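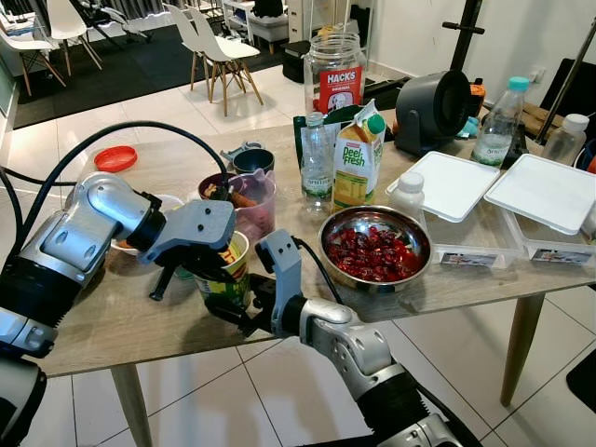
6 July 2026

Snack table, second go. Marites Tolentino asked me to write this up properly, as my notes from June were on the back of a delivery slip and are now lost (sorry, Marites).

The idea is still to get everything for the afternoon break onto one table so that people stop wandering off to the kitchen and coming back half an hour later with a biscuit and a story. The steel bowl with the dried red fruit stays in the middle, where everyone can reach it. I had thought of splitting it between smaller bowls, but the one small white bowl we have out is taken up with the orange stuff, and I rather like a big bowl anyway – it looks generous. Paper cups at the front, Peel Fresh and the Spritzer water further back. The big HACKS jar goes at the back as well, because I know what I am like with sweets.

The pink measuring jug has turned into the utensil holder, with the dark mug standing inside it. I meant to find something better at Pangilinan but came home with two tea towels and a plant, so the jug keeps its job for now. The pale grey scoop lives beside it. Please don't take it back to the Rarkus cupboard, we spent a good ten minutes hunting for it last time.

I'm less sure about the fan. It's lovely to have the air in this weather, but it takes up a lot of room behind the two lidded food containers, and you have to reach round it for the bottles. Could it go on the windowsill? I'll ask.

Still to do: proper labels on the lids, so that one can be read from above. Find out what the round red lid belongs to, I tried it on three things in the kitchen and gave up. Buy more paper cups, the green and yellow ones if Miltska still has them.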